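Subject: Re: [mending-list] hemming kids' jeans
Date: 3 July 2023

Eetu Eskola wrote:
> Do you cut the old hem off or keep it? My machine
> hates the thick bit at the side seam.

Keep it! I fold the leg up, stitch right beside the old hem and tuck the extra inside (then you can let it down again when they grow, and mine grow like weeds).
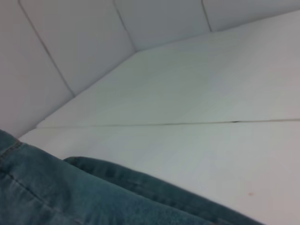 For the thick bit I go slow and turn the wheel by hand. A size 16 needle helped too, and I bought a pack of 10 from Zawadzka last month, so I'm set for a while. I've broken up to six on one pair, so don't feel bad. Oh, and whack the seam with a hammer first, it flattens right out!

Topstitching thread is the other headache, that gold color is never quite the same twice. 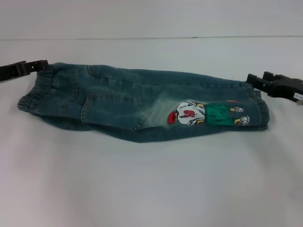

Eetu says he gave up matching and just uses plain tan on top with navy in the bobbin, and from a few steps away it looks fine to him. I may try that on the next pair.

Trudy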